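I finally got back to paying for things with cash in September, after two years of tapping a card for everything. It started as a one-month trial. The idea came from Ieuan Hughes, who has kept a written record of his spending since he left school and thinks anyone who uses an app for it is asking for trouble. I didn't want to go that far, so I settled on taking out $90 at the start of each week and making it last.

The $90 had to cover groceries, coffee, lunches out and anything small from the hardware store. Rent, gas and the phone bill stayed where they were, on automatic payment. I left those out because I can't do much about them from one week to the next.

The first week I ran out with two days to go. I had spent $29 on a single lunch in Okalcombe with Caradog Gwynne, which I would not have noticed on the card. We each had a sandwich and a drink and split a dessert, and I picked up the check. I don't regret the lunch, but I ate a lot of rice after it.

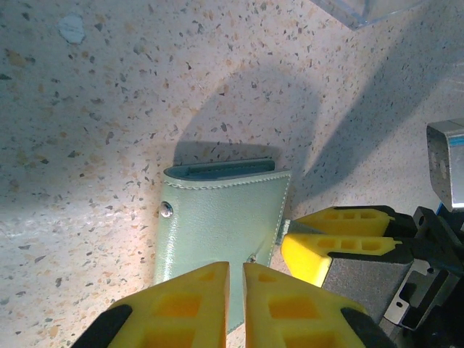 The second week went better. I made a list before going to the store and added up the prices on the back of it as I walked around. This is slow. I got to the register with a total that was off by 2 dollars, mostly tax, and the cashier had to break a hundred, because the bank had given me one and I hadn't thought to ask for smaller bills. Since then I ask for tens and fives.

Some places made it hard. The bakery on Jernthorpe Street stopped taking cash last year and has a sign on the door. So has the parking garage. The bus still takes coins but the driver can't make change, so I started keeping quarters in a jar by the door and taking a handful when I needed them. The farm stand is the opposite – cash only, and always has been – and I ended up shopping there more than I used to. Their potatoes are cheaper than the supermarket's and their eggs are not.

Returns were another thing I hadn't thought about. I took back a lamp bulb that was the wrong size and got paper money in my hand right away, where a card refund usually takes a few days to show up.

By the fourth week I had $11 left over, which went into an envelope in the desk drawer. I've kept going since then, with a couple of changes. Groceries now have their own envelope, and anything left at the end of the month goes toward a new set of tires. I still use the card online and for gas.
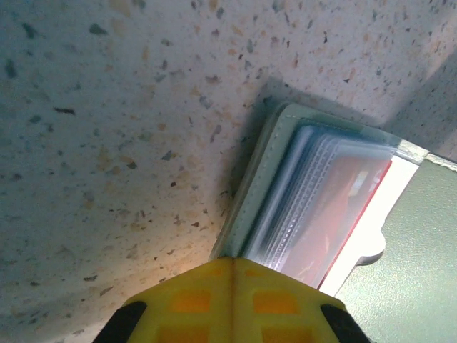

The countertop, with its usual speckles.

Ieuan asked to see my numbers and I had to tell him I only had the store lists, and not all of those. He gave me a small ruled notebook. So far I have written in it on most days, usually in the evening with the receipts next to me. Coffee is the biggest surprise. I'll add up October when it's over and post the totals, if they aren't too embarrassing.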